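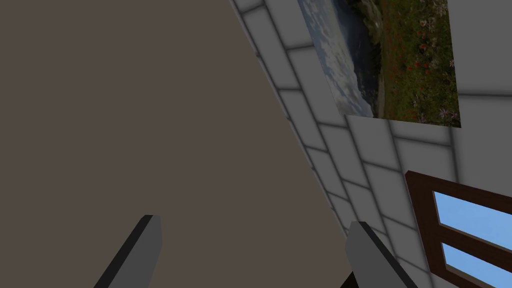 Pale grey tiles with darker grout

Huvoner Desk Ticker for Celebrity News
Item 2212
Sold by Jabłońska
In stock

The Huvoner is a small desk screen that shows showbusiness headlines as they come in. It stands next to your computer, joins your wireless network and runs a line of text from right to left. The makers call it "the end of missing out". We call it a screen with gossip on it, and we sell it on that footing.

Headlines come from the Itine feed, which gathers stories from entertainment sites and cuts them down to one line each. Itine says every story is "checked at source". We asked what that meant and were told that each one has a link. So if an actor is said to be leaving a series, all the ticker can tell you is that somebody has said so. Splits, secret weddings and feuds should be read with that in mind.

What it does well

The text is large and easy to read across a desk. You can block names, and we would urge you to do so on the first evening. A singer on tour can fill the screen for days with outfits alone. Blocking works by exact spelling, so a nickname will still get through.

You can also sort stories by type: film, music, television, royals, reality. The last of these is switched on at the start and makes up most of the traffic.

What the box says, and what we found

"Breaking news before anyone else." It can't be before the site that published it. In our shop the ticker was usually behind the same story on a phone, once by almost 14 minutes.

"Exclusive stories." We have not seen one. The word turns up in the headlines a great deal, often on the same story from different sites.

"Mood mode." This is meant to leave out sad news. It dropped a hospital story and kept the funeral. Leave it off.

"Learns your taste." Perhaps it does, given long enough. Lech Ziółkowski had one on the counter from February and it was still offering him perfume launches when he unplugged it.
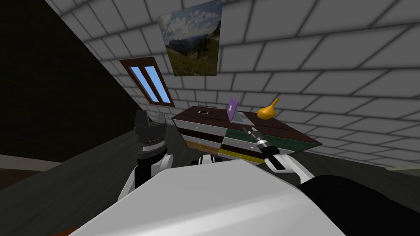
Chest of drawers against the tiled wall, with robot arms

In the box

Ticker with fixed stand
Mains lead
Printed quick guide
4 stick-on feet

There is no battery and no wall bracket. The guide mentions both, and the makers have promised a new edition.

Details

Connection: wireless only
Sound: chime, can be turned off
Saved headlines: last day only
Languages: English and Polish
Guarantee: 2 years, parts and labour

The feed

Your first year of Itine is included. After that you pay Itine directly, and they have not given us a price we would be happy to print. Without the feed the Huvoner shows the time and the weather. As a clock it is dear.

Should you choose the Kamero instead?

The Kamero is cheaper and shows a picture with each headline. It also shows adverts between stories, and they look very much like the stories. Dayana Trujillo tried both for us and preferred the Huvoner for its plain text, though she asked why either was better than looking at a website at lunchtime. We don't have a strong answer to that. Some customers like having the headlines running while they work, and salons and waiting rooms seem to get on with it.

Returns

Send it back in its box within the usual period and we will refund it. Please clear your blocked names first using the reset button underneath. We can't take returns on the grounds that a story was untrue.

Page last checked July 16, 2018

Related items: Kamero Picture Ticker, Huvoner spare mains lead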